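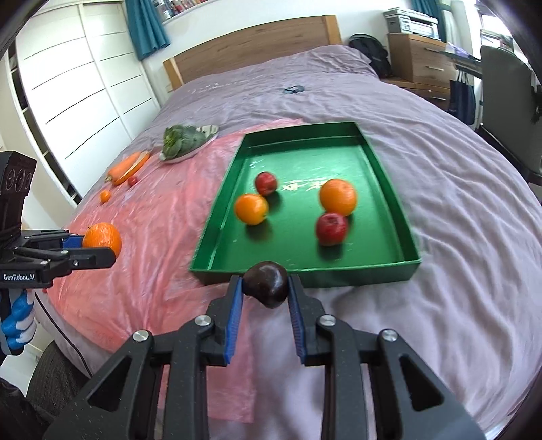
Apples and oranges on the green tray, plus the small dark one

Fruit in the bedroom - how long do you leave it out?
Started by Skenar, 10/2/19

Skenar wrote:
I've moved into a single room in a shared house and the kitchen is two floors down. There are five of us and one fridge, and things go missing from it. So I keep fruit upstairs with me on a tray, mostly apples and oranges, whatever is cheap. The trouble is that the apples go soft in under a week and the oranges get dry patches on the skin. The room is warm because the boiler cupboard is on the other side of the wall. I can't turn the radiator down, the valve is stuck.

Does anyone else keep food in their room and what do you do about it? I don't want to buy a mini fridge. I looked at one and the noise would drive me mad, and the landlord has a rule about extra appliances.

Grillex wrote:
Split them up for a start. Apples give off a gas as they ripen and it brings everything else on faster. I keep apples in one place and everything else somewhere different, and I get nearly two weeks out of a bag.

Windowsill is fine at this time of year as long as it isn't in the sun.

Susville wrote:
I don't agree about the windowsill. Mine gets condensation every morning in winter and anything sitting on it goes mouldy underneath. I lost a whole net of satsumas that way. Under the bed is better, it's dark and it's usually the coolest bit of floor. Shoebox with the lid off.

Grillex wrote:
Under the bed is where the dust is.

Susville wrote:
You wash fruit before you eat it. Or you hoover.

Aguirre58 wrote:
I did three years in a place like this, room 408, top floor. What worked for me was buying less. I used to do one big shop and then throw a third of it away. After that I bought four or five pieces at a time from the stall by the bus station on the way home. It costs a bit more per apple but I ate all of it.

Skenar, what sort of apples are you getting? Some of the red ones are soft after a few days whatever you do. Braeburn and Pink Lady keep a lot longer. Russets too if you can find them.

Skenar wrote:
Just the mixed bags from the supermarket. I'd never thought about the kind. I go past a market on the 339 so I could get off there and try buying loose.

Can someone tell me about oranges? I read that they don't ripen any more after picking so I assumed the gas thing didn't matter to them.

Adoración Garrido wrote:
It matters less, but it still matters a bit. My family grew oranges when I was small and we never stored them with apples. The dry patches you describe are from the warm air. An orange will last a week or so in a heated room and then the skin starts to go hard. Inside it may still be good, so cut it before you throw it away.

If you want them to last, put them where the air can get to them. A wire rack is good. A tray with solid sides holds the damp under the fruit, so turn them over every couple of days.

Plums are different. A plum is ready when it is ready and you should eat it that day.

Susville wrote:
Seconding the plum advice. Plums in July, lovely. Plums in February, hard on the Monday-morning bus and mush by lunch.

Grillex wrote:
I don't buy them out of season at all. Same with peaches.

On trays, I've used a solid one for years with a sheet of kitchen paper in the bottom and never had a problem. Change the paper when you change the fruit. I wouldn't go out and buy a rack for four apples.

Adoración Garrido wrote:
Kitchen paper is also fine. I only say what we did at home.

beltonroad wrote:
Am I the only one who thinks you shouldn't keep food in a bedroom? We had mice in our last house and the letting agent traced it to the one tenant who ate in his room. He had cereal and crisps and a fruit bowl. It took two months to get rid of them and we all had to empty our cupboards. The bill for the pest people was 310 pounds split between us.

Aguirre58 wrote:
Was that the fruit or the cereal though? Mice will go for an open cereal box well before they go for an orange.

beltonroad wrote:
Probably the cereal, but they'd chewed an apple as well. There were bits of it behind the wardrobe.

Susville wrote:
An apple behind the wardrobe is a different problem from an apple on a tray.

beltonroad wrote:
I'm only saying it's worth thinking about. An old house with gaps round the pipes is going to get them sooner or later and it's better not to give them a reason to come upstairs.

Skenar wrote:
No mice here that I know of, though I did get fruit flies in the autumn. That was my fault. I left an apple core in the bin over a weekend away.

I don't keep anything else up here apart from teabags and a tin of biscuits, and the tin has a tight lid.

Adoración Alcaraz wrote:
For fruit flies, put a little cider vinegar in a cup with one drop of washing-up liquid. Leave it next to the fruit overnight. I've used wine as well but vinegar is cheaper. And take peel and cores down to the kitchen bin the same evening, every evening, even when it's cold on the stairs.

I keep my fruit in my room too and have done since I was a student. I have a cotton cloth that goes over the top at night. It keeps the dust and the flies off and the air still gets through. I would not use a plastic bag, everything sweats.

Grillex wrote:
Bags are fine for apples in a fridge. In a warm room, no, agree with you there.

Has Skenar asked the landlord about the radiator valve? It's probably a ten-minute job. The pin sticks and you free it off with a bit of oil. If the room were three or four degrees cooler, half of this thread wouldn't be needed.

Skenar wrote:
Asked twice. He says he'll look at it when he comes to do the gutters. I don't know when he's doing the gutters.

Aguirre58 wrote:
Put it in writing, and keep a copy.

Susville wrote:
Meanwhile, under the bed.

Skenar wrote:
All right, I'll put the oranges in a shoebox under the bed with kitchen paper in it, and the apples can stay on the tray with a cloth over. I'll try Braeburns next time. I'll post again in a couple of weeks and say which lot went off first.

beltonroad wrote:
Check round the pipes while you're down there.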